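1. Februar 2025

Was für ein Tag! Um kurz nach sieben bin ich los, es war noch dunkel und der Weg nach Pravardale hinauf knirschte unter den Schuhen, so schön hart gefroren war alles. Beim alten Wehr dann der erste Eisvogel des Jahres - ein blauer Strich übers Wasser, und weg war er. Ich habe laut gelacht, so ganz allein am Ufer!

Weiter oben, bei etwa 800 Metern, lag endlich richtiger Schnee. Ich habe 2 Scheiben Brot mit dem Zinier gegessen (der Käse wird immer besser, je länger er liegt) und den Tee fast ausgetrunken. Die letzten 300 Höhenmeter habe ich mir gespart, oben zog es zu, und im April komme ich sowieso wieder, wenn die Krokusse da sind. Die Hütte hat bis dahin geschlossen, der Schlüsselkasten ist jetzt grün gestrichen.

Um 11 war ich wieder unten. Socken auf die Heizung, Suppe auf den Herd, dann den Nachmittag mit dem Chrysikopoulos-Wanderführer auf dem Sofa. Die Runde über Lurkodwood muss ich unbedingt machen, da gibt es zwei Furten und einen Moorsee!

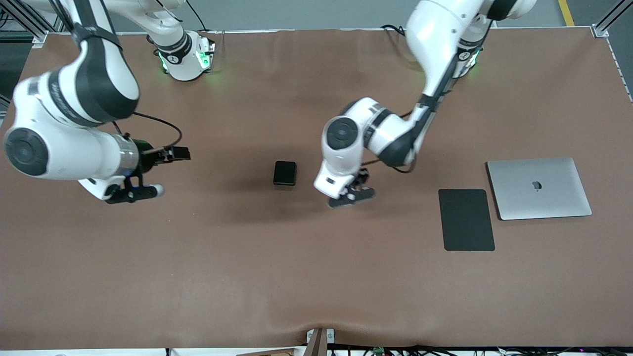
Brauner Arbeitstisch, zwei weiße Roboterarme.

Abends noch die Stiefel gefettet. Morgen tun mir bestimmt die Waden weh, aber ich freue mich jetzt schon auf das nächste Mal.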